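Kasis, versão de avaliação: gravação de demonstrações em simulação com dois braços

Avaliado por Nele Haberkorn
Wiltau, 27 de março, quarta-feira

O Kasis é um ambiente de simulação para recolha de demonstrações por teleoperação, distribuído pela Homimer. Usámo-lo para gravar episódios de preensão destinados ao treino de uma política por imitação. A configuração foi a de dois braços sobre mesa, com garras de dois dedos e uma câmara virtual atrás de cada garra, além da vista geral.

Instalação e arranque

A instalação decorreu sem erros. O primeiro carregamento da cena demora, os seguintes são rápidos. A calibração dos comandos faz-se uma vez por operador e fica guardada no perfil. Falta uma forma de exportar esse perfil para outra máquina; copiámos o ficheiro à mão.

Gravação

Gravámos 1.126 episódios, dos quais 158 foram rejeitados na revisão. A causa mais frequente de rejeição foi o operador fechar a garra antes de alinhar os dedos com o objeto. Seguem-se as tentativas em que uma lata rolou para fora do alcance. O atrito por omissão é baixo para cilindros e convém aumentá-lo antes de gravar em série.

Cada episódio tem um limite de 600 passos. Chega para pegar e pousar um objeto com um braço. Para passar um objeto de uma garra para a outra é curto, e o valor só se altera no ficheiro de configuração, com reinício da cena.

A posição inicial dos objetos é sorteada, com semente registada nos metadados. Detlef Hinrichs repetiu 60 episódios a partir das sementes e obteve sempre a mesma disposição inicial. A reprodução das trajetórias já é menos fiel quando há contacto entre objetos.

Vistas

As vistas de garra e a vista geral são gravadas com o mesmo carimbo temporal. Na vista de garra, os dedos e as bielas ocupam boa parte da metade inferior, o que é útil para estimar a abertura. Com a garra virada para longe da mesa de trabalho, o fundo fica liso e a imagem acrescenta pouco ao treino. A vista geral mostra os objetos e os dois braços em conjunto, com sombras.

Vista de garra e vista geral, por esta ordem:

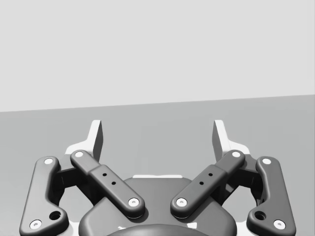
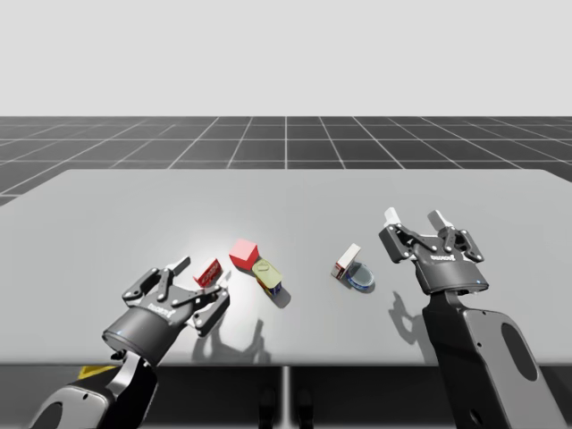

O formato de saída é documentado e leu-se sem conversão no nosso carregador Kasten. As ações vêm em posições articulares absolutas; quem treina com incrementos tem de os calcular. As etiquetas de sucesso são automáticas, mas o critério é apenas a altura do objeto, e aceita casos em que este ficou preso por uma aresta. Mantivemos a revisão manual.

Pontos a corrigir: limite de passos acessível na interface, exportação de perfis, critério de sucesso configurável. O distribuidor indica uma nova versão para julho. Até lá, recomendamos o Kasis para tarefas de um só braço e, com reservas, para tarefas bimanuais.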